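The glue drawer, and other places I have avoided

I have a craft table. I say "craft" because that is what I told myself when I bought it in January, secondhand, from a shop in Calville that was closing and wanted the floor space more than it wanted my money. I pictured bookbinding. I pictured myself in an apron. What I have mostly done at it is open mail.

It's a nice table, though. Pale planks, a few small knots, enough scuffs that I never had to be the one who made the first. I paid less for it than for the moving van, and the man with the van sighed at the stairs in a way I can still hear.

The trouble is that a table with nothing in particular to do becomes the place where everything goes. By last month it was holding two half-finished notebooks, a bag of cork offcuts, a lamp base, the manual for a lamp I no longer own, and over 200 paper bags I'd bought from Udlow because the price for 200 was almost the same as the price for 100. I felt very clever about that for one evening. Have you ever tried to store 200 paper bags? They slide. You square up one side and the other side leaves.

So I cleared it. I gave myself a morning, which became a morning and most of an afternoon, with a break for toast.

My method, if anyone wants one, was to take every single item off and let it back on only if I'd touched it since the move. This is a brutal rule and I broke it almost immediately for a tin of brass eyelets. The eyelets are staying. I have plans for the eyelets.

The glue drawer was worse. I found 14 tubes and sticks, most of them dried into a kind of amber, including three from the same Baminley set, each opened, used once and put away with the cap sitting next to it. I don't remember being this person but the evidence is strong. Twelve went in the trash. One of the survivors is for fabric, which I don't sew.

Then there was the question of cutting tools. I own too many things with blades and can never find one when a package arrives, so I end up sawing at the tape with a house key. I had the idea of keeping them all on the left side of the table, handles toward me, and having that be the law. The orange-and-gray scissors are the good ones. They are good because I hid them from the household for a year and they never met a pizza box.

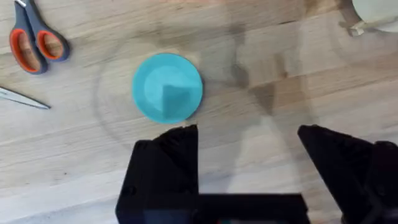 The law lasted until dinner, when somebody needed to open a bag of rice. I'm told they were going to put them back.

What has helped more than the law is having bare wood to look at. I sat down the next evening with coffee and the Amegashie catalog — 46 pages of storage solutions, every one of them beige — and noticed I didn't want to buy any of it. The little drawers are lovely, but I know what I'd do with them. I'd fill them with glue.

The bags have moved to the hall closet, where they slide in private. I did finish one of the notebooks, and the spine is only slightly crooked if you hold it with your thumb over the crooked part. The other one needs eyelets, so that's next, once I remember where I put the tin.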